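Brivetti @brivetti
Oct 8, 2024

Notes on contact cleaning, after too many bad repairs in September.

Intermittent faults on older gear are dirty contacts more often than dead parts. Reseat first, measure second, order parts last.

For edge connectors I use 99% isopropyl and a lint-free swab. No pencil erasers. They leave grit and take plating off with it.

Contact spray is fine on switches and pots. Let it dry before power goes back on — longer than the can says.

Gold against tin is a poor pairing. The joint frets, oxide builds up, and resistance creeps. Match the plating on both sides where you can.

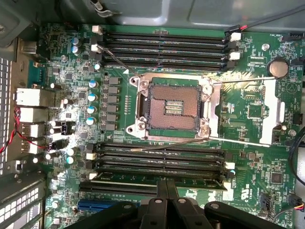
Swabs have limits. Anything with sprung contacts will catch a fiber and bend. A bare CPU socket like this one, with its grid of fine contacts open inside the retention frame, gets clean dry air at low pressure and no swab. If the frame is open, put the cover on before you work anywhere else on the board.

Next: DIN plugs. I have 2 from an Ollard preamp that still drop a channel.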